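Ticket: plate slips in Denda fingers when sorting in the sim cell
Project: Plotden
Component: gripper / end effector
Status: open, workaround in place

We are comparing two finger sets for the plate handling job, the Denda pads and the Baran pads. Both run on the same arm model with the Clikidow controller. The Denda set has been giving uneven results since the May build, so I reran everything from a clean checkout and wrote down what I got.

The complaint, as first reported: the gripper closes, the controller says the grip is good, and at some point during the move the plate turns a few degrees. It doesn't always drop. When it does turn, the placement check fails.

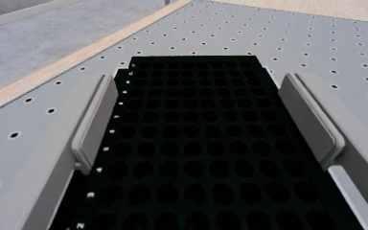
Grip width was the first thing I looked at. The controller had been sent the width from the old plate model, which is 2 mm too wide at the skirt. In the wrist view the pads sit against the long sides with the row numbers running down the left, so left and right in my notes mean left and right in that view. I corrected the width and the log stopped showing the early "grip good" message. The rotation was still there on longer moves.

Steps I ran, in order:

1. Reset the scene and reloaded the Denda finger file. No change.
2. Cut arm speed by half. Fewer rotations, but the cycle is too slow to use.
3. Held the plate over the pad to the right of the yellow bin, with the approach path left at default. The log shows small corrections at the wrist the whole time it waits. 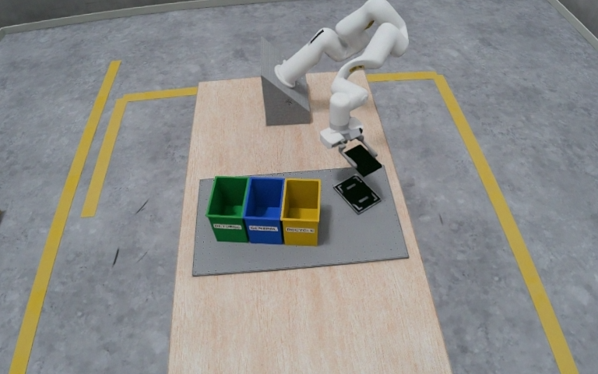
4. Turned off wrist corrections while holding. The log went quiet and rotations dropped again.
5. Swapped to the Baran finger file with the same settings as step 4. Zero rotations in 16 tries, but the wider Baran body hit a bin wall twice on the way out, so it needs a different exit path.

## Camera check

I also wanted to rule out the camera. The placement check uses the wrist view, and if the mount offset is wrong, a straight plate would be reported as turned. I compared the reported plate angle against the pose straight from the simulator, using 742 saved views. They agree to within the tolerance we set. The worst cases are all close to the table, where the near end of the plate runs out of the bottom of the view and the edge fit has less to work with.
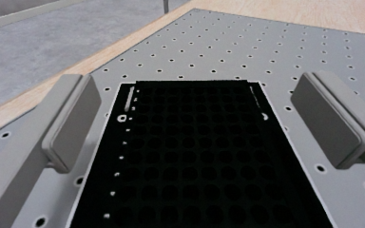

Mireille Nseir

Adding to the ticket after going through the logs. The physics step count matters more than I expected. The failing run logged 3,342 contact events on the left pad and nearly none on the right during the same move. That points to the fingers closing off center - the left pad touches first and pushes the plate before the right one gets there. The Baran file has both pads zeroed to the same point. The Denda file does not.

I changed the Denda zero point by hand and repeated the move past the yellow bin, since that stretch has the sharpest wrist turn. 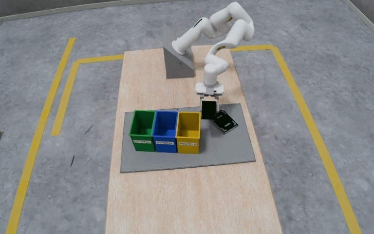

*2 min read*

Result with the corrected zero point: contact events are now even on both pads, and the plate angle holds through the turn at full speed. I left wrist corrections off while holding. With them on I still get a small drift, so that part is a separate problem and should get its own ticket against Clikidow.

Workaround for anyone who needs to run today:

- use the plate width from the new model
- load the Denda file from my branch, not the one in main
- set hold corrections to off

Still to do: merge the finger file, fix the Baran exit path so the comparison is fair, and rerun both sets with the same seed. Please don't close this until the Baran numbers are in.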